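26 Mar 2020
By Līga Navickas

Ticket: entry form for the Danzer talent night keeps eating audition clips
Status: open, sort of

Problem as reported. Acts fill in the form, attach clip, hit send, get the thank you page. Clip never shows up in the judges folder. Name and act type come through fine. Singers mostly, one juggler.

Tried first:
- resent my own test clip from the office laptop. Arrived.
- same clip from my phone. Thank you page, no clip.
- cleared everything, logged out, back in. Same.

So phone uploads. Wrote to Trastard support (they host the form). They said check the size limit. Limit was set to 1000 MB, way more than anyone needs, so not that.

Second go. Looked at the file names. Phone clips that failed all had an apostrophe or an accent in the act name, becuase the form renames the clip after the act. My phone test was under "Līga's Test", laptop one was just "test". Duh. Renamed act to plain letters, sent from phone, arrived in the folder.

Not phones then. Names.

Trastard confirmed, their renaming step drops the clip if it can't make the name. No error shown to anyone. They will fix, no date given.

Workaround for now: turned renaming off. Clips come in with whatever name the phone gives them, so I match by hand to the entry number. Slow but works. 13 entries checked, 11 matched, the other two never attached anything.

Still to do:
- mail the 7 acts whose clips went missing, ask them to resend
- tell Grarkora dance group they're fine, theirs came by post on a stick
- judges want one folder per round, not one big pile. Ask Nultley if their player reads subfolders
- turn renaming back on only after Trastard says so AND I've tested with an accent

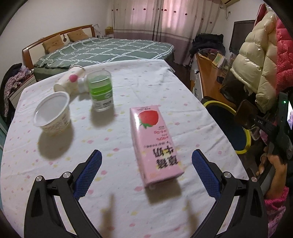 Do acts who resend a clip have to fill in the whole form again?

Only the entry number and the clip. Leave the rest blank, it will still go through and I'll join the two up on my side.

Leaving ticket open untill Trastard gets back. Final is in September so there's time, but the judges want to start watching.

LN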